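skulten-grasp

Grasp planning and wrist-camera perception for rigid block parts in a walled bin. This repository holds the planner, the pose estimator, the gripper driver wrapper and a small set of recorded grasp attempts. It was written for the Estthorpe cell and is used there every day. It should run on any arm that accepts Cartesian targets and has a parallel two-finger gripper.

Last release: 7 August 2018

Contents

planner/ grasp candidate generation, scoring, collision checks
perception/ segmentation and pose fitting from the wrist camera
control/ approach, close, lift and place state machine
drivers/ wrapper for the gripper and the Jetano arm interface
data/ index and labels for the recorded attempts
tools/ replay viewer, calibration scripts, log converter

Requirements

Python 3.5 or later, numpy, scipy, OpenCV 3 with the contrib modules. The planner builds a small C++ extension, so you need a compiler and CMake. ROS is optional. If it is not found at build time, the ROS nodes are skipped and everything else still works.

Install

Clone the repository, run make deps and then make. Tests run with make test and take a few minutes on a laptop. The collision tests are the slow ones and can be skipped with FAST=1.

How it works

The pose estimator segments the part by color, fits planes to the visible faces and matches the result against a part model. Part models are plain text files that list box segments with their sizes and offsets. There are 17 models in planner/parts. To add one, copy an existing file, edit the segments, and run tools/check_part to see that the segments join up.

Color segmentation is a crude method and we know it. It works because the bin is painted in a muted color and the parts are saturated. If your bin and your parts are close in hue, use the edge-based segmenter instead (set segmenter: edge in the config). It is slower and gives worse results on faces that are turned away from the light.

Once the pose is known, the planner lists every pair of parallel faces that fits between the fingers and drops the pairs that another segment blocks. What is left is scored on distance to the center of mass, pad contact area and clearance from the bin walls. For upright parts with arms going off to the sides, this nearly always picks the central column, gripped near the top.

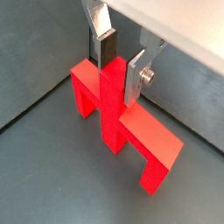 Clearance from the walls has the largest effect on which candidate wins. The gripper housing is wider than the fingers, and in a corner it is the housing that hits first. The collision model in planner/gripper.yaml includes the housing as one box with generous margins. If you see the planner refuse grasps that look fine to you, shrink the margin before you touch anything else. The default suits our walls, which have taken a few knocks.

The controller is a state machine with six states: idle, approach, close, lift, place, recover. Closing stops on finger current or on finger travel, whichever comes first. The recover state opens the fingers, backs straight up and asks for a new pose. It does this twice before it gives up and returns an error code.

Configuration

All settings live in config/cell.yaml. These are the ones people change most.

approach_height: start height above the part in millimeters, default 200
min_lift: height at which a lift is checked, in millimeters
close_current: finger current limit
wall_margin: extra clearance on every wall
segmenter: color or edge
retries: number of passes through recover

Set approach_height lower if your arm is short of reach. Below 195 the wrist camera loses sight of the longer parts and the plane fit gets unstable, so the loader prints a warning.

Recorded attempts

The index in data/ covers 1650 grasp attempts on our parts. Each row has the part model name, the estimated pose, the chosen candidate, the full list of scored candidates, finger travel at close and a result label. The wrist images are stored outside the repository. Run tools/fetch to get them.

Labels are held, slipped, missed and aborted. Held means the part was still between the fingers at the end of the lift. It says nothing about whether the place step went well. Slipped and missed were assigned from finger travel and then checked by hand, and a few of the early rows are still wrong. Please open an issue with the row number if you find one.

The data was recorded in one cell under one set of lights. Do not expect a detector trained on it to carry over to other bins without some extra work.

Known problems

Parts lying flat against two walls at once often get no valid candidate. The Escobedo branch has a push action that moves the part out of the corner first. It has not been merged and the force limits need review.

Shiny hardware on the fingers can leave bright spots in the wrist images. The finger mask in perception/masks covers most of them. If you change fingers or move the camera, make a new mask with tools/mask_fingers.

The plane fit sometimes swaps left and right on parts that are close to symmetric. The grasp is usually still good, but the place orientation will be off by half a turn.

The replay viewer leaks memory on long logs. Split the log first.

Calibration

Run tools/calib_wrist after any change to the camera mount, and again after a crash, even a light one. The script moves the arm through a set of poses over the printed board and writes config/wrist.yaml. Keep the old file until you have checked a few grasps.

License

Code is under the BSD 3-clause license. The index and labels are under CC BY 4.0.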